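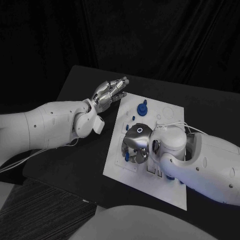

How should a two-arm planner decide when one hand may enter the space in which the other is working?

The planner should decide at the level of short, named regions of the workspace that each arm must hold before it moves, and it should make that decision again every time the state estimate changes, so that a hand waiting for a region is never committed to a path through it.

4. Region Arbitration and Contact-Phase Control

4.1 Overview

This section describes the layer of the software that sits between the task planner, Etier, and the joint controllers of the two arms. We refer to the layer as Stamby. Etier produces an ordered list of goals, such as the grasp of a given peg or the placement of a gear, and assigns each goal to an arm. It has no knowledge of timing. The joint controllers, for their part, accept a reference path and a stiffness setting and have no knowledge of the task. Stamby receives both streams and decides which arm may move, where, and with what stiffness.

The need for a separate layer became clear in our earlier single-process design, in which the task planner also produced the full joint path for both arms. Any change in the estimated pose of a part forced both paths to be planned again, including that of an arm that had no interest in the part. The resulting pauses were short but frequent, and they fell at the worst possible moment, during contact. Stamby was written so that a change affecting one arm leaves the other alone unless the two share a region.

4.2 Regions and leases

The volume above the board is divided into regions in the coordinates of the board itself. The board is often set at an angle to the table edge, as it is in Figure 4, and regions defined in table coordinates would have to be drawn again after each reset. A region is a vertical prism whose base is a convex polygon on the board surface. The polygons are produced from the board model and may overlap.

An arm holds a region by means of a lease. A lease names the arm, the region, and the goal on whose behalf it was requested. It expires after 3000 ms unless the arm renews it. Expiry does not stop an arm that is already in contact; it lowers the stiffness and raises a flag to Etier, which may extend the goal or drop it. We considered open-ended leases released by the holder and rejected them after a fault in the hand driver left a region locked for the rest of a run.

Figure 4 shows both arms over the peg-and-shape board. The right hand is lowered onto the left-center part of the board with its fingers around a blue peg, while the left hand is over the upper left corner and touches no part. The gear piece lies between the two hands. This is the kind of layout for which leases were designed: the arms are close, their forearms reach in from opposite sides, and the part between them could reasonably be assigned to either one.

A request for a region that overlaps a leased one is placed in a queue. The waiting arm is given a hold pose outside every leased region. Hold poses are found by a small search over a stored set of arm configurations, with a cost that favors poses from which the next goal can be reached without a change of elbow side. This cost term was added late in the work and had more effect on total run time than any change to the queue order.

4.3 Pose estimates under occlusion

Part poses are supplied by Wavero, the perception module. Wavero fits known part models to the incoming images and returns, for each part, a pose and a covariance. Its fit is reliable when a part stands free on the board and degrades when the hand or the forearm hides it. With two arms over a small board this is the ordinary condition. In Figure 4, one blue part is partly hidden beneath the right arm, and the peg in the right hand is visible only between the fingers.

Stamby treats the two cases differently. A part that is hidden but not held keeps its last good pose, and its covariance is increased at a fixed rate until it is seen again. If the covariance grows past the limit set for the goal, any grasp of that part is delayed and the arm that blocks the view is asked to move when it next becomes free. A part that is held is attached to the hand, and its pose is computed from the arm joints and the grasp estimate. Images are still used to correct the attached pose, though with a low weight.

The moment of transfer between these cases deserves care. If the part is attached too early, a missed grasp goes undetected and the arm carries an imagined peg to the slot. If it is attached too late, the image fit may jump to a nearby part of the same shape. We attach a part only when the finger joint positions have settled within the range stored for that grasp and the motor currents agree. Silvana Fontes collected the ranges by repeating each grasp with the part shifted by known amounts, and the set now holds nearly 3000 grasps. No image data enter into the decision.

4.4 Contact-phase control

Once an arm holds its region and its part, Stamby switches the joint controller to the contact phase. The commanded path is replaced by a spiral search in the plane of the board, with a small constant force along the board normal. The radius of the search is limited to 3 mm. A wider search found the opening more often on the first attempt but also dragged the part over neighboring edges, and it raised the load on the fingertips.

The end of the search is detected from a drop in the estimated normal force together with a change in height. Either signal alone proved unsafe. A peg that tips in the grasp produces a force drop with little change in height, and a board that shifts can produce the reverse. When the two signals disagree, the arm lifts, the grasp estimate is cleared, and Wavero is asked for a fresh fit before another attempt is allowed.

The second arm is not required to stop during a contact phase. It is, however, barred from touching the board, even in a region it holds, because a light push on the board moves every opening at once. We state this as a separate rule in the code. Early versions tried to express it as one large region covering the whole board surface, and the queue then filled with requests that could not be told apart.

4.5 Logging and replay

All messages between Etier, Stamby, Wavero, and the joint controllers are recorded by Mengal, a logging tool written by Rukhsana Satti. Mengal stores each message with the time at which it was sent and the time at which it was handled. A recorded run may be played back into any one module while the others are replaced by their logs, and the decisions of the new and old versions can then be compared message by message.

Replay was used to set most of the values given in this section, including the lease time. In the February test series, 89 percent of the lease conflicts found in replay also appeared at the same goal when the run was repeated on the arms. The remaining conflicts were traced mainly to differences in image timing — a delayed fit from Wavero can change which arm asks first — and we do not regard replay as a substitute for runs on the hardware.

4.6 Limits

The method assumes that the board model is known and that the board does not move between fits by more than the search radius. It also assumes that a goal needs only one arm. Goals in which one hand steadies a part while the other works on it would require a shared lease, and the rule against touching the board during contact would have to be relaxed for the steadying hand. A first version of the shared lease exists in Stamby but is disabled in all of the results reported in Section 5.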